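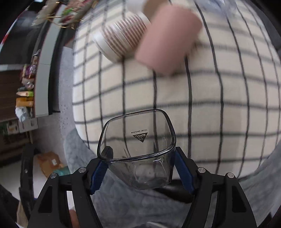 About Vilora

Vilora started with a kitchen cupboard that wouldn't close. Špela Vlachou had moved apartments for the third time, and each time she had packed up the same odd cups and glasses, wrapped them in the same old newspaper, and put them on a shelf at the other end without ever really looking at them. On the last move she sat down with a cup in her lap and thought, well, do I even like this one? It took her most of an evening to get through the box, and she kept a good many more than she expected to.

She told the story to Povilas Jankauskaitė, who had spent years packing china for a moving company, and the two of them began helping friends, and then friends of friends, go through their kitchens one piece at a time. We still work that way today. We come to your home, we sit down with you, and we handle every cup, tumbler, jar and bowl before it goes back in the cupboard or into a box for somebody else.

There are four of us now. Povilas and Špela do most of the home visits. Amra Vidmar looks after the sorting room on the ground floor at 1528 Clirkow Street, where donated pieces are washed, checked for chips and matched up again if they came in as strays. Gergely Vörös drives the van and does the packing, and he is the one to ask about paper – he has strong feelings about paper, and he will happily share them while you hold the tape.

People often worry that we'll turn up and tell them to throw things out. Please don't! We like the mug from the bank, the glass with a company's slogan on it, the little striped cup that lost its saucer years ago. If you drink your morning coffee from it, it belongs at the front of the shelf where you can reach it. What we do ask is that you pick each thing up. A cup feels different in the hand than it does in a stack, and most folks know within a moment or so whether they want to keep it.

A usual visit runs two hours, and we leave the cupboards in working order when we go, even if there's a second visit to come. Glasses go rim up unless you'd like them otherwise (we've heard good arguments on both sides). Cups that nest are nested, cups that don't are given room, and anything heavy goes low. For moves, we pack on the spot and write the contents on two sides of every box.

Whatever you decide to part with goes back to our sorting room, and from there to people setting up a first kitchen. In October we open the shelves to students and anyone else who is starting out, and you're welcome to come by and have a rummage, have some tea, and take home a glass or two. Bring a bag, and something soft to wrap things in if you have it.

To book a visit or ask whether we'd like your grandmother's teacups – we probably would – call in or drop us a line. Špela answers most of the mail herself, usually after supper.

We use cookies to remember your settings and see which pages are read. Accept | Decline

© Vilora Kitchen Sorting & Packing | 1528 Clirkow Street | Contact | Back to top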